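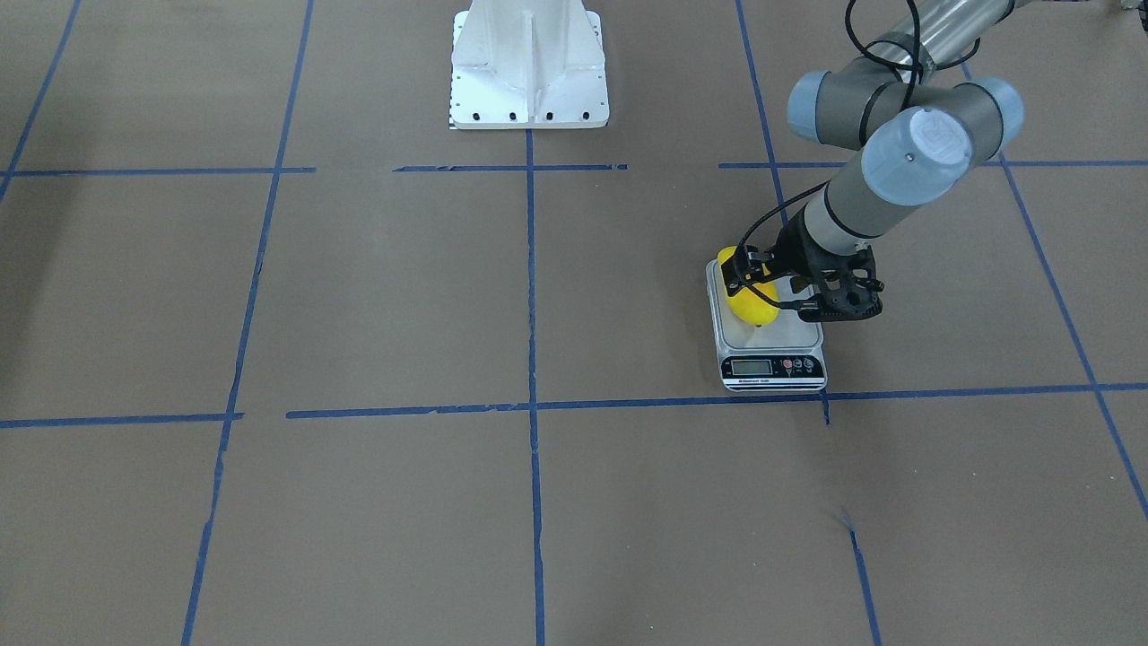

## October 11, 2023 – Gosov, cooling water on the port engine

The ferry Gosov came to our quay in Pesesum yesterday evening after the last crossing. Complaint from the crew: high temperature alarm on the port main engine, only at full speed, and never in the first part of the trip. The starboard engine is normal. Feven has spoken with the chief and wrote down what he told her, the paper is in the folder behind the May drawings.

We have the ship until the morning crossing tomorrow. The tug Poso covers nothing for us this time, so if the port engine is not ready the ferry does not sail.

### What we know before opening

- Alarm came three times on the outside leg and one time in the harbor entrance, with the current against.
- The crew changed the thermostat themselves. No difference.
- Expansion tank level is stable, so I do not believe in a head gasket at this moment.
- Sea strainer cleaned by the crew last week, they say. I want to see it myself.
- The pump on the port side is the Zaidi type, the old one with bronze housing. Starboard was changed to the new type during the May docking and port was left for later.

Running hours on the port pump after its last overhaul: the book says 900. Jelle thinks the book was not kept in summer and the real value is higher. I write 900 with a question mark.

### Work done

Sea valve closed and tagged. Strainer opened first. Some weed and a few small mussels, but not enough to explain anything. The basket has a dent at the lower side and does not sit flat in its seat, so part of the water goes around it. I pressed it straight in the vise. It is acceptable for now, but please somebody order a new basket.

Then the suction hose from strainer to pump. From outside the hose looks good. When I bend it by hand it is too soft near the second clamp, and after I took it off I could see the inner layer has come loose there, like a small tongue, in the direction of the flow. At low speed it can stay flat against the wall. With more suction it can lift up and close a part of the hose. This would agree well with the complaint. I cannot prove it on the bench, we have no possibility to pull so much water in the workshop.

Faizal wanted to stop here and only change the hose. I understand him, the time is short, but I preferred to open the pump also while we had everything apart. Result:

- Impeller: all blades present, two with cracks at the root. Replaced.
- Cover plate: groove which I can feel with the fingernail. Turned it to the other side, new gasket.
- Shaft seal: slightly wet on the outside. Replaced.
- Bearings: quiet, no play that I can feel. Left as they are.
- Cam: worn but inside the limit in the manual. Left as it is.

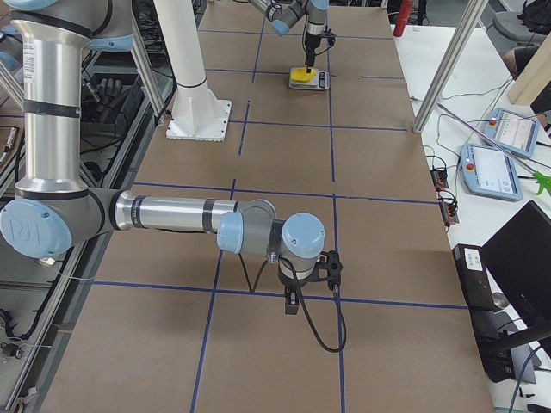 *UR arm with the gripper pointing down.*

### Heat exchanger

Opened the end covers after lunch. The tube bundle has 276 tubes according to the drawing. On the inlet end, in the lower part, 43 were blocked or almost blocked, mostly with pieces of old rubber and scale. Shazia made the counting and marked each one on a copy of the drawing, so we can compare at the next docking.

The rubber is interesting. Part of it is clearly impeller blade, from a former impeller, as the one I took out today is complete. So at some earlier time the impeller was changed and the broken parts were not looked for. I find no note of this in our book. Perhaps it was done on board.

Cleaned with the nylon rods from the inlet end, flushed backward with fresh water. We did not use acid. Shazia asked if we should, and for the scale it would be better, but the end covers have some old pitting near the zinc plug and I do not want to start a leak the evening before sailing. To be planned for the docking.

Zinc anode was completely gone, only the brass plug was there. New one installed. The other side should be checked too, but starboard was not in the work order and Iqra has to ask the owner first.

### Assembly

1. New suction hose, with wire spiral, cut a little longer than the old one. The old one was under tension at the pump side.
2. Double clamps on both ends, screws turned opposite.
3. Pump back on, belt tension by feel and then by the gauge. The gauge said I was too loose, as always.
4. End covers with new O-rings. The box in the store marked with the correct size contained two different sizes. I separated them and wrote on the bags.
5. Sea valve opened slowly, air bled at the top plug.

One small leak at the drain plug of the cooler. Took it out, new copper ring, tight after this.

### Test at the quay

Started at idle with Jelle in the engine room and me on deck at the overboard outlet. The water flow is visibly stronger than before, also compared with starboard. Then with load against the mooring lines for as long as the harbor office allows us, which is seven minutes. The temperature came up, the thermostat opened, the needle stayed where it should. No alarm.

I must be careful with this result. The complaint came only at full speed after a longer time, and we cannot make this condition at the quay. A real answer we get only from the outside leg.

Feven will go with the ship on the first crossing and read the temperature before and after the cooler, both engines. She takes the infrared thermometer from the electrical cabinet, the one with the yellow tape. The other one reads too high on shiny pipe.

### Open points

- Strainer basket, order new (Faizal).
- Ask owner for starboard anode and cooler inspection (Iqra).
- Other hoses of the same age on the Gosov: I saw at least one more in the port side with the same print on it, going to the gearbox cooler. I could not bend it in place. Should be changed at the next free evening.
- Zaidi pump port: decide if we overhaul again or change to the new type. Spare impeller for the old type, I used the last one today.
- Engine hours book. Jelle will talk with the chief, friendly.
- Old hose is on the shelf above the press, cut open lengthwise. Please do not throw away, I want to show it to the crew.

Tools back, bilge wiped under the pump, tag removed from the sea valve. Key of the engine room is with Iqra.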